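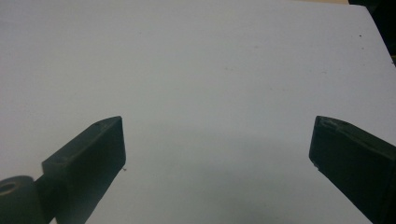

Tiscombe Bench Paper, White, Roll
Item 392
In stock – ships in 5 business days
Sold by the roll or by the case (case of 6)

Plain white paper for covering work tables. Matte, heavy enough to stay put, tears clean on a straightedge. We sell a lot of it to repair shops, schools, sewing rooms, people who paint miniatures, people who sort seeds. Same paper we use on our own packing tables.

200 feet on a roll. Cardboard core. Shrink wrap outer, no box unless you order the case.

What it's for

Keeping a table clean, mainly. Glue, ink, grease, pencil. Put it down, work on it, write on it if you want, roll it up and toss it at the end of the week. Small parts show up well against white, so it gets used alot for sorting and for watch and jewelry work. Also good under a kitchen scale when you're weighing out powders, you can fold the sheet and pour the spill back.

Not a food wrap. Not rated for it, please don't use it for sandwiches. Not absorbent either – for oil changes or aquarium work get the Riviere blotter pads, different page.

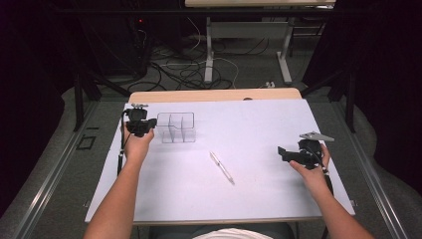
Two-handed work over a white tabletop, a black gripper in each hand.

Details

Color: white, slightly cool. Not a photo-grade white and we don't promise a match from one batch to the next.
Finish: matte both sides. No wax, no plastic backing.
Roll length: 200 feet
Print: none
Edges: trimmed, not taped
Fits: Gandon wall bracket, Gandon under-table bracket, most plain dowel holders

Does NOT fit the old Sumov cutter box. The core is too wide. We get this return every month, so please check before you order. The new Sumov box is fine.

Putting it down

Pull more than you need. Let it hang over both ends and leave it alone for an hour or so, a fresh roll wants to curl back. Overnight is better if you have the time. Then tape the corners underneath, not on top, or you'll be catching your sleeves on it all day.

Curl side down. If you put it curl side up the ends lift and things roll toward the middle.

For a long table run one piece the full length. Two short pieces with a seam in the middle never stays flat, and the seam is always where you end up working.

Creases from shipping mostly relax. A warm dry iron on the back takes out the rest, low setting, keep it moving. Some people don't bother.

Double layer is worth it if you use a craft knife. Cut goes through the top one, you pull that off and keep going. It is not a cutting mat though! A sharp blade will go through both layers and into the table.
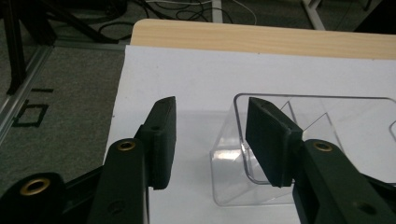 Pencil rubs off with a soft eraser, ballpoint doesn't. Felt marker will go through a single sheet if you lean on it, so double up or put a scrap under. Water makes it cockle and it doesn't really come back after. Change the sheet.

Store the roll standing up or on a bracket. Lying on a shelf with stuff on top it gets a flat side, then it thumps every time you pull. Still usable, just annoying. Keep it out of a damp basement if you can.

Sun will yellow it. A sheet left by a window since February is going to look like it.

Roll or case?

One table, light use, get the roll. A classroom or a shop with a few benches will go through a case faster than you'd think, and the case comes boxed so the ends don't get dinged in the truck. Mixed cases with brown are possible, put it in the order notes and we'll sort out the price before we charge anything.

Brown is the same weight and same length. Hides stains better. Bad for small parts.

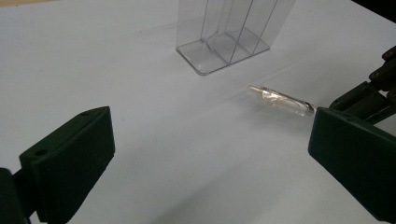

Shipping and returns

Ships from our own warehouse. Single rolls go in a tube sleeve, cases on their own label, so if you order both they may show up on diffrent days.

Unopened rolls can come back. Once the wrap is off it's yours, unless it got crushed or wet on the way to you – then send us a picture of the label and the damage and we send another one. No need to mail the bad one back.

Dented ends are normal on single rolls. First few turns only, tear off and carry on.

Goes well with

Gandon wall bracket, with tear bar
Gandon under-table bracket, no tear bar
Sumov cutter box (new style only)
Riviere blotter pads
Tiscombe paper tape, white

Stock note, 4th August: white is in, brown is on backorder. Brown orders will ship when it lands, nothing charged before then.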